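Mercado de antiguidades de Atero muda-se para a antiga fábrica Slanina

19 de dezembro de 2023

O mercado de antiguidades e velharias de Atero vai deixar o largo da estação e passar para o piso térreo da antiga fábrica Slanina, desativada há mais de uma década. A mudança foi confirmada pela Histura, a associação que organiza o evento, e abrange todas as edições do próximo ano.

O novo espaço tem 3000 metros quadrados cobertos e capacidade para 70 bancas. No largo da estação havia lugar para 47, e a lista de espera estava fechada desde outubro, mês em que a chuva obrigou a cancelar a edição de outono. Muitos vendedores de mobiliário já tinham deixado de participar, por não poderem expor peças estofadas ao ar livre.

Segundo a Histura, os móveis vão ocupar a ala norte do edifício, junto ao cais de descarga. A louça, os livros e os discos ficam na nave central – a zona com melhor luz natural – e a ala sul será reservada às oficinas de restauro. A primeira oficina é dedicada à limpeza de madeiras enceradas e a segunda à substituição de cilhas e molas em assentos antigos. As duas são gratuitas, mas exigem inscrição.

A entrada no mercado passa a custar 2 euros para adultos e mantém-se gratuita para menores de idade. O valor destina-se a pagar a eletricidade e a limpeza do edifício, cedido pela empresa Farell, atual proprietária do terreno.

O acordo de cedência é válido por um ano e pode ser renovado. A Farell mantém o projeto de reconversão da fábrica em habitação, ainda sem data para o início das obras.

As inscrições para vendedores abrem em janeiro. Quem já tinha lugar marcado no largo da estação tem prioridade na escolha da banca, desde que confirme a presença até ao fim do mês.

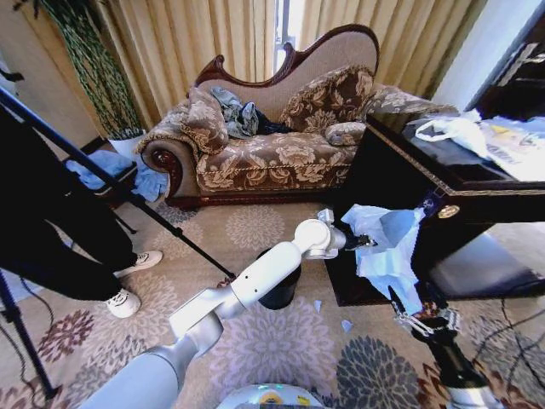
Chaise longue em veludo com estrutura de mogno escuro entalhado e motivos florais em bege.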